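Reading a Match Report, Week 3 Handout (Football Writing for Beginners, Ulludport) 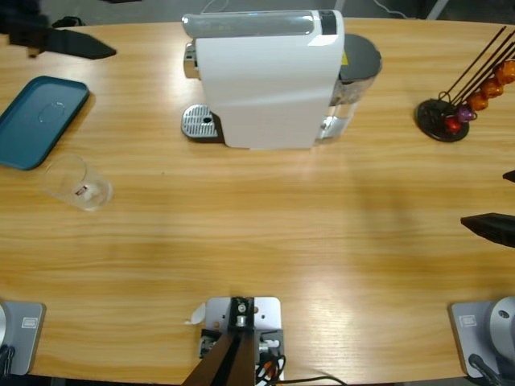
Sixten Nygård wondered last week whether a preview should name a score at all, seeing how often the guess goes wrong. I say go ahead and name one, and then show your work! Tell us who is hurt, who is rested, and how the side has played away from home. A reader will forgive a bad guess with good reasons behind it (I certainly do, most Saturdays).

For next time, please read pages 51 to 60 and write a preview of Ovik against Fusstead, 793 words at the very most.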